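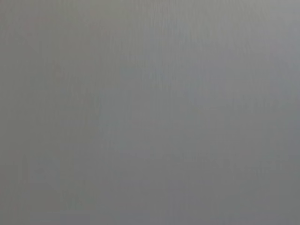 Who reads the names this year?

Aiguo Liao reads them, same as last December, unless his throat is still bad, and then it's me.

It was his throat. Of course it was. He called at six in the morning and croaked, and I said fine, go back to bed, drink something. Then I sat on the side of the tub with the list on my knees.

Three hundred names. The parish had printed them in two columns, small, the dead of the flood on the left and running over to the right. Somebody in the diocesan office had put them in order of the alphabet. Aiguo hated that. He used to read them street by street, from memory, the way you'd walk it. Tang Street first, down to the river, then back up past the mill.

I can't do that. I moved here after.

Bus was late. I had the wrong shoes. Father was already vested when I came in the side door, talking to a man from Sostedex, the company that had the contract for the upper dam. The man had a good coat and a card. He wanted to say a few words. Just a few, he said, before the final blessing, in a spirit of healing.

"Not at the Mass," Father said.

"After, then."

"Outside, after. If people stay."

The man looked at me like I might have a vote. I didn't. I went and found the lectern light, which sticks, and hit it until it came on.

Full church. Coats on, the heat never gets going before the Gloria. The Jernetti family in the second pew, all of them, the grandmother in the middle with her bag on her lap. She lost two sons. Behind them the union people from the Furari plant, who don't come any other Sunday and who sing louder than anybody.

The bishop's letter first. It had to be read, it came with a note. It asked for patience with the courts. It asked for forgiveness, freely given. It said 1,651 households had been recieved back into decent housing and gave thanks for that. Somebody laughed near the back. Not a mean laugh — just a breath, really. Everybody knew the houses. Doors that swell shut in spring.

Father read it to the end, folded it, put it under the lectionary. Didn't preach on it. He preached on Rachel, who would not be comforted. Four minutes, maybe. Sat down.

Then me.

I got up there and my hands were going. Started. Abate, Abate, Acker. You get a rythm after the first page and that's worse, because then you're hearing the rhythm. I slowed down. The A's and B's went by. No one moved. A baby, then no baby.

Somewhere in the D's I said one wrong. Stress on the wrong end. And from the pews, quiet, a woman said it back to me the right way. I said it again, her way. Nodded. Kept on.

After that they all did it. When I got one wrong somebody gave it to me. When I got one right sometimes they said it anyway. By the H's there was a kind of murmur under me, each name coming back from a different corner, a man's voice for one, two kids together for another. Father had his eyes closed.

At the J's I stopped. Didn't mean to. I looked at the grandmother and she looked at me, and she stood up with the bag still over her arm and said both of them herself. Full names. Confirmation names too, which weren't on the sheet. Then she sat.

I lost my place. Found it. Kowal.

The candle by the statue went out around the R's and one of the Furari men got up and lit it off his own lighter.

It was past noon when I finished. Missed the bus I wanted. Outside, the Sostedex man was on the top step with his paper out and the wind bending it, and he began, and people came down on either side of him with their collars up, saying excuse me, excuse me. Polite about it. He kept reading. I think he got to the end.

The grandmother took my elbow on the ice.

"You're the one who rents over the bakery."

"Yes."

"Tell Aiguo he should rest his voice," she said. "And you, you come Thursday. I'll take you down Tang Street. Bring the list and a pencil."

I said I work Thursdays.

"After work, then," she said, and went on holding my arm as far as the gate.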